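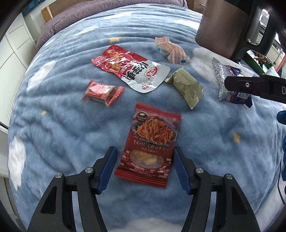

Minutes of the Snack Exchange Circle, April meeting

Place: common room of the Trurniment house
Start: 7 pm
Present: 28 members. Two members sent their excuses.

1. Minutes of the last meeting
Read and accepted with one correction. The tea was paid by the Andine group and not from our cash box.

2. Snacks for the tasting evening
The members looked at the packets which were brought so far. The red packet with shredded dried meat, marked "Original Taste", caused the longest discussion. The text on it is in Japanese and in Chinese, and the members who eat no meat asked that it gets a clear label in English. Agreed. The large red and silver pouch with the Chinese characters will be translated before the evening also. For the small wrapped pieces it was proposed to put them on one common plate, so that everybody can take one without opening a big bag.

3. Blanket or tables
One member finds that food should be on a table. Others like the light-blue blanket with the clouds and the stars, and said it makes the evening more friendly for the children. Vote: blanket stays for the packets which are closed. Opened food goes on the tables. The blanket must be washed after.

4. Exchange parcel with the Pisturetti club
Their parcel to us had 33 pieces. We want to send back a similar quantity, only sealed packets, and no chocolate if the weather is warm. The Bartoš shop offers a strong carton for free. Postage will be paid from the cash box.

5. Allergies
The list of ingredients has to stay readable, please do not cut the packets through the text. A paper for questions will hang at the door.

6. Other
The key of the common room is to be given back on the same evening. Request for more salty things next time, noted.

End of the meeting: 8:40 pm
Next meeting in May, same room.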